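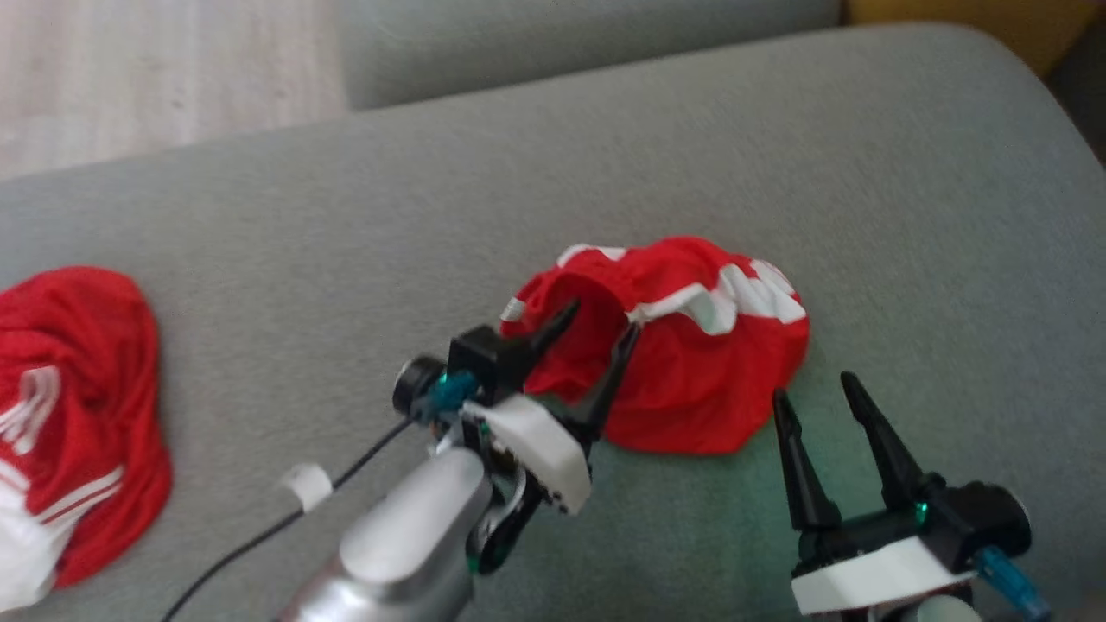 Equipment planner wanted (part time, up to 7 months)

Hi, I'm Magdolna Kiss and I look after the budget at Kerbridge. We have two-armed robots working on laundry, red shorts and the like on a sofa, and next June we want to buy more of them. I need somebody to help me work out what to order and what it'll really cost us – fingers, wrist cameras, cables, spares, the lot!

My parts list has 154 lines and plenty of them still have no price. You'd chase quotes (Binetti and Lumbantobing are both bidding), plan delivery dates and sit with the operators to hear what wears out first. 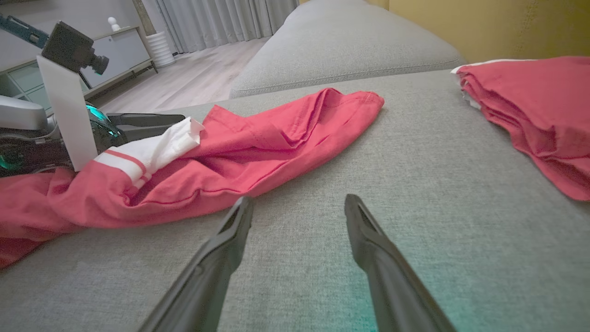 What I'm hoping for

You've bought lab or shop equipment before and you like a good spreadsheet. Robot experience is nice – I had none myself when I started. It's four days a week, on site in room 317.

Send me a resume and a short note by 5 Nov 2021.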